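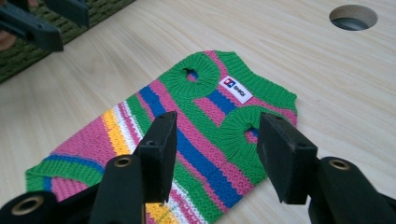

Musside to Skenent in June - over the pass or around by boat?

Josué Camargo
Hello everyone, and thank you in advance, because I have been reading this board for weeks and it has already saved me from at least one terrible hotel. My wife and I are finally making the trip we kept putting off, and we have most of it worked out except for the middle. We'll be in Musside for four nights and then we need to get ourselves down to Skenent, where we have a room booked at the Guesthouse Czarnecka (on the strength of what people wrote on this forum, so if it's awful I know where to find you).

As far as I can tell we have two choices. One is the Plitotell bus, which goes over the pass and takes 11 hours with stops. The other is the little local bus to the coast, a night there, and then the boat in the morning. My wife gets carsick on anything with curves. I get seasick on anything that floats, though I've never been on a boat longer than an hour so maybe I'm being dramatic. We're both in our sixties, reasonably fit, one backpack each plus a bag that seems to fill itself with gifts for the grandchildren.

We're not in a hurry at all. I would just like to arrive still married.

mapfolder
Welcome, Josué! Boat, boat, boat. I have done this trip both ways and I wouldn't take that bus again if they paid me. The pass tops out at 1,788 meters, and while that doesn't sound like much if you've been in big mountains, the road gets up there by going back and forth across the same hillside until you've lost all faith in it. I sat next to a very sweet grandmother who fed me crackers the entire way up and I think of her fondly, but I was gray by the top.

The boat on the other hand is lovely. You leave early, the coast slides by, there's coffee on board, and you come into Skenent harbor with the whole town stacked up in front of you. I'd do it again tomorrow.

tworucksacks
I'm going to disagree with mapfolder, in a friendly way I hope. We took the bus two summers ago and it was the day our kids still talk about. There's a long stop at the top, long enough for soup, and the view on the south side is the best thing we saw in three weeks. My husband gets carsick too and he was fine in the second row with the window cracked and a tablet taken an hour before we left. The trick is the second row. The first row looks tempting but you can see straight down over the edge from there, and some people don't love that!

Also, the coast town where you have to overnight for the boat is nothing special. We ended up there on the way home and there was one restaurant open, and it had run out of everything but fish stew. Good fish stew, I'll grant you.

mapfolder
I like that town! It has a nice seawall for an evening walk and it's quiet and you sleep like a stone. Not every stop has to be a highlight. And respectfully, one good ride with a tablet isn't much to promise somebody who gets sick on curves.

tworucksacks
Fair enough, I didn't mean to promise anything. I only wanted to stick up for the bus a little, it gets a bad time on here every year and I don't think it deserves all of it.

pilar_on_foot
Can I ask a side question for Josué before you two settle this? How firm is the booking at Czarnecka? The reason I ask is that the boat doesn't go if the wind is wrong, and then you're staying a second night on the coast whether you like the seawall or not. It happened to me, and the guesthouse in Skenent was very nice about it but they did keep the first night's money. If you go by boat I'd leave a spare day and write to them ahead of time so they know you may be late.

One more thing, bring cash for the boat. The fare was 1,000 in local money when I went, bought at the window on the dock, and then another 100 if you wanted a reserved seat indoors. Pay the 100. The outside benches are wonderful for the first half hour and after that you'll want a wall between you and the weather, even in June. I don't know if the prices have changed, so please check, but I can't imagine they take cards now.

Josué Camargo
You are all so kind. I read every word of it out loud to my wife over breakfast. She is voting for the boat on the grounds that it's my turn to suffer, and I'm leaning toward the bus on more or less the same grounds.

Pilar, the booking is for five nights and we paid for the first one. I'll write to them tonight. We do have a spare day, it was meant to be for Musside, but I'd happily move it. Does anybody know what time the boat leaves? The timetable I found says 7 a.m. and another one says 8:30, and they're both undated.

pilar_on_foot
Mine left at 7 but that was early in the season. I have a feeling they switch partway through June. Ask at the bus station in Musside, the ladies at the counter have the boat times taped up behind them and they're very patient with people who don't speak the language. I got my answer with a pencil and a lot of pointing.

And don't give up your Musside day too easily! The market is worth a slow morning, especially upstairs where the cheese people are. If you're buying for grandchildren, look there before you go into the shops on the main square. I spent twice what I should have on the square, and then walked into the market the next day and felt very silly.

oldtimetable
Long time reader here, I don't post much. I'd like to put in a word for breaking the bus ride in two, which I don't see mentioned. Plitotell will sell you a ticket as far as the village under the pass on the south side, and there are a couple of families who rent rooms. You do the climb in the morning when everyone's fresh, have a proper lunch and a walk by the river, and the next day it's a gentle ride down the valley to Skenent. My sister, who can't read a road sign in a moving car without feeling ill, managed it very well that way. The only catch is that the second day's bus can be full when it reaches the village, so have them write your seat on the ticket when you buy it in Musside. They'll do it if you ask and they won't if you don't.

tworucksacks
Oh, I love this. I wish we'd known, we went right through that village with our noses on the glass.

mapfolder
I'll admit that's better than doing it all in one go. The curves are still the curves, though. All of them are on that first day, and a nice lunch afterward doesn't straighten them out.

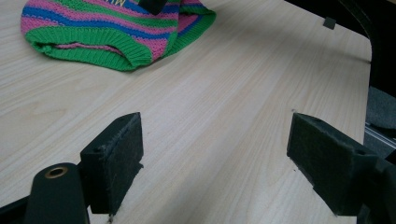 Natnael Nigatu
I'd go with oldtimetable's plan too, with one caution. When I tried it the seat written on my ticket had been given to somebody else, and the driver shrugged at me and I rode the first hour on a folding stool next to his cooler. He did share his peaches. But for two people with bags I would get to the stop early and be standing there when the door opens, because a number on paper isn't worth much up in that valley.

I'd also say that the boat is smoother than people expect if you sit low down and toward the back. I was dreading it and I slept through most of it. So Josué, I don't think you can go very wrong. Perhaps take the bus down and the boat back? Then each of you gets a turn, and you'll have the whole winter to argue about who had it worse.

Josué Camargo
Natnael, my wife laughed so hard at the stool that she's asked me to thank you personally. Bus down with the night in the village, and boat back, that's what we're going to do. I'd been assuming we would come home from Skenent by the same road, and I don't know why I never questioned it.

I've written to Czarnecka and moved our dates by one. If anyone remembers the name of a family with rooms in the village I'd be very grateful.

oldtimetable
The one I stayed with is the green gate past the bridge, on the left as you walk down from the bus. I never did get the surname. Ask for the lady with the bees and they'll point you there. She does breakfast, and if she offers you the plum jam, say yes.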